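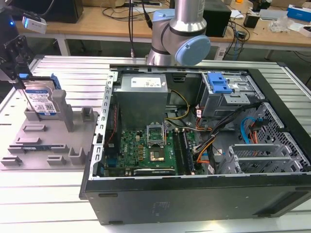 Lab Course in Robot Learning, Handout 4
Gathering demonstrations for the desktop rebuild task
Notes by Chin-lung Shih, revised 29/03/2020

1. Scope

The learner is only as good as the episodes it is given. In this unit each group records episodes by teleoperation, labels them, and submits them to the shared set. Training is covered in the next handout. The task family is named Harju and consists of short operations on a desktop computer: seat a memory module, place a hard disk drive, return a part to its holder.

2. What counts as an episode

An episode starts when the operator closes the enable switch and ends when the arm is back at its rest pose. One operation per episode. If two operations are done in a row, split them at the rest pose before upload. Do not trim pauses inside an episode - the policy has to see them.

Each group records 78 episodes. Of these, 11 must contain a recovery, meaning that a grasp or insertion goes wrong and the operator corrects it without a restart. Recoveries are not to be staged by dropping parts on purpose. Start from a poor approach angle and correct from there.

3. Streams

Preleo, the recorder, writes joint positions, gripper opening, operator input and all camera views to one log. The fixed view gives the layout of the bench. The wrist view gives the last part of the approach, where the fixed view is often blocked by the gripper. Check both before the first episode of a session. A log with one view missing is rejected at upload.
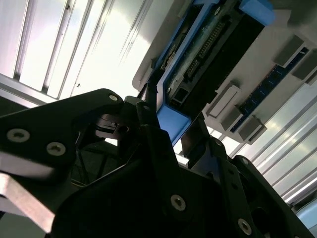

Fig. 2. Wrist view. Gripper in the foreground, memory module and its latches farther right.

Note how much of the wrist view is taken up by the gripper itself. Cropping it out was tried in January and made insertion worse, so leave the view at full size.

4. Varying the start state

Change the pose of the chassis between episodes, within the limits on the bench sheet. Change the order in which parts are used. Keep the fixture board where it is; its pose is part of the calibration.

5. Labels

Use Gavlow to mark approach, contact, insertion and release. Contact is the first sample where the part touches its target, as judged from the wrist view. If this cannot be judged, mark the segment "unclear" and go on. Groups with more than 17 unclear segments should review their camera focus and record again.

Upload to the Lollano folder under your group number. Keep the raw logs until grades are posted.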